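# Taller compartido Ziria: manipulador de sobremesa, consultas de montaje

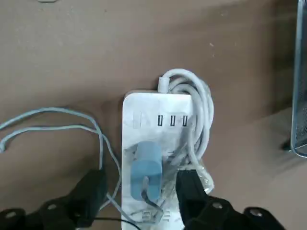 *Fotografía: Hazel Castellanos, taller Ziria. Reproducción permitida citando la procedencia.*

**h_castellanos** (responsable del proyecto)

Estimados miembros: se somete a consulta la prueba de agarre prevista para octubre. La pieza es una regleta blanca con tres puertos USB, con el cable recogido en bucles y una bolsa de plástico transparente en la parte inferior. Los dedos negros quedan a ambos lados del cuerpo. Se solicita opinión sobre dos cuestiones: si procede mantener la bolsa durante los ensayos y qué límite de fuerza debe fijarse en el controlador.

**t.doucet**

En mi opinión, la bolsa debe retirarse. El plástico arrugado produce brillos que alteran la estimación de profundidad, y no sería posible distinguir un fallo de visión de un fallo de agarre. Propongo 17 ensayos con la regleta descubierta antes de introducir cualquier embalaje.

**Delphine_R**

Discrepo de lo anterior. El pliego que aprobamos para el módulo Skoltano habla de objetos «en su estado habitual de almacenamiento». Si se retira la bolsa, los resultados no serán aplicables al uso previsto.

**t.doucet**

El pliego se refiere a la validación final. Esta fase es de ajuste, según el apartado 7 del mismo documento.

**wwhitfield**

Respecto a la fuerza, recomiendo empezar con el valor mínimo del controlador Ikutora y aumentarlo de forma gradual. Mi unidad acumula más de 1000 ciclos con esa pauta, sin holguras en los dedos. Convendría asimismo apartar el cable fino que hay a la izquierda: pasa cerca del dedo y podría engancharse al cerrar.

**R. Gallagher**

Suscribo lo indicado sobre el cable. En cuanto a la bolsa, ambas posturas son compatibles si se registran dos series separadas.

**Delphine_R**

Acepto las dos series, siempre que la embolsada no quede aplazada sin fecha, como ocurrió con el soporte El-Sayed.

**h_castellanos**

Agradezco las aportaciones. Se realizará primero la serie sin bolsa y a continuación la embolsada, ambas en octubre. El cable suelto se retirará de la superficie. Queda pendiente el límite superior de fuerza; ruego a wwhitfield que adjunte su tabla de valores en este mismo hilo.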